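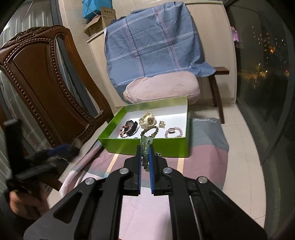 Stadberg Yard: notes from the April site tour

The redevelopment agency opened the Stadberg Yard site to the public for one morning in April, ahead of the comment deadline on the amended land disposition agreement. Fourteen people signed in at the gate on Cao Street. The tour was led by Rupert Auer, project manager for the developer, Stoneo, with Meenakshi D'Souza attending for the agency's planning staff.

The route covered the north half of the site only. Auer said the south half was closed for soil borings. Two drill rigs were parked there, neither running at 9:30 a.m.

First stop was the former cold storage building, which the 2,000-page environmental review lists as "vacant, structurally compromised." The ground floor is vacant. The roof over the loading bays has failed in two places, and the northeast stair is shored with timber. The second floor is leased month to month to a cabinet shop, and the owner, Georges Hattar, came down to meet the group. He said he had received a relocation notice but no appraisal of his fixtures. D'Souza said fixture appraisals follow the vote on the agreement. Hattar asked for that in writing, and she took his e-mail address.

From there we walked the line of the proposed street extension. The stakes put the east curb about nine feet closer to the rowhouses than the map posted at the library. Auer said the library map predates the turning-radius revision requested by the fire department. The revised sheet is C-104. It was not in the handout, and I have not found it on the agency's project page.

The unit count remains at 925, with 100 designated affordable in the first phase. Hussam Qaisi of the tenants' association asked what income band applies to the 100. Auer referred him to Exhibit F. Exhibit F, as posted, gives a range and leaves the distribution "to be determined at closing." Qaisi asked who determines it. D'Souza said the agency does, in consultation with the developer, and that no further board vote is required unless the total changes.

Parking came up at the last stop, the gravel lot behind the pump house. The garage is now shown in phase two. The interim plan keeps the gravel lot, unpaved, with no drainage work beyond the existing swale — the same swale the review cites as undersized. Auer said a temporary stormwater permit would cover it. The application has not been filed.

The tour ended at 11:10. Shadi Chamoun recorded the question period and will post the audio with the sign-in sheet. The handout is available at the agency's front counter; ask for the April version, as the earlier one is still in the rack.

Written comments go to the agency clerk and must include a street address to be entered in the record.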